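I have been trying to deal with the paper. Every household has a pile, and mine has been building since March, when I decided that what I needed was a better class of folder. I bought a stack of tan ones from a stationer in Surden. The pile is now the same height, plus folders.

Ngaio Treloar, who has opinions on filing, reckons a folder should be able to stand up by itself with its pages in it. "If it lies down, it's finished," she told me on Thursday, and went home to her colour-coded shelves.
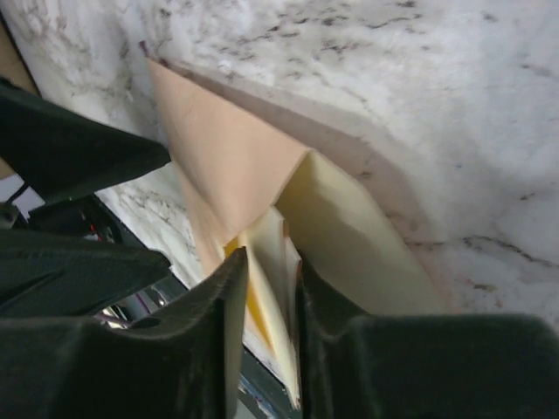
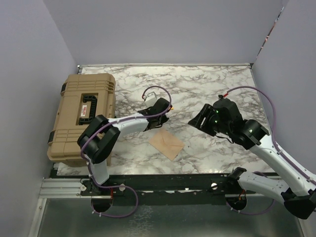
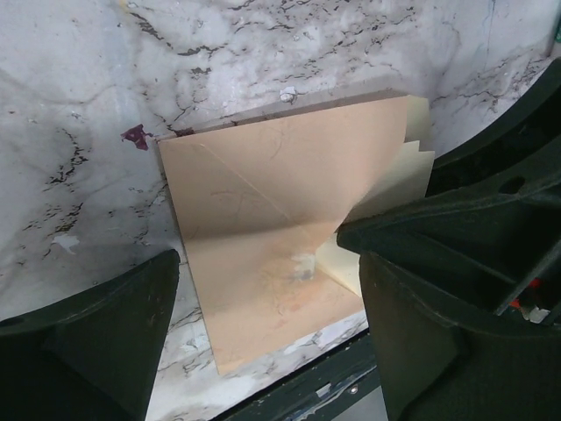
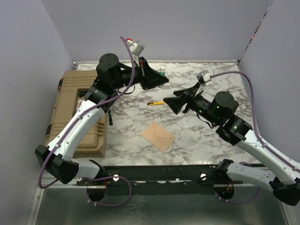
Folder upright in the first and third, big tan case in the second, marble pattern all the way through.

I'd love to report that standing paper is happier paper. Mine mostly fans out at the edges and looks at me. Among the papers sorted so far are two warranties for the same kettle (we no longer own the kettle) and a letter from the strata people about bin colours.

There are roughly 300 sheets to go. Clive says scan the lot and chuck the originals in the recycling, but Clive also keeps his tax receipts in an esky, so I'm taking that under advisement. Next up is the drawer under the phone.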